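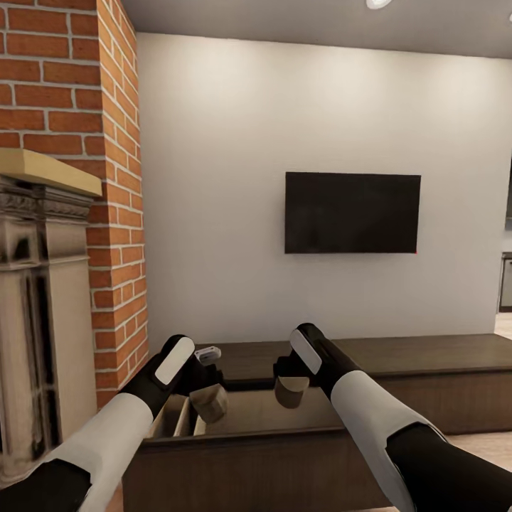
Slide 1: both grippers over the box, block on the left, cylinder on the right.

Home | Talks | Notes | About

OK, hi! So this is the living room in our simulator, and I'm going to talk about the planner, Plondero, and why two arms so close together made it miserable (and me too).

Click. We ran 2,000 rollouts. The old planner did each arm on its own and 827 ended with an elbow bump. Now both arms share one timeline, checked every 300 ms. Slow down here, people always ask about this bit!

Skip the Skama slide if we're past 20 minutes.

14 shares | 2 comments

tgrid: Is the collision checker open yet?

mopsy_k: Loved the timeline part, more plots please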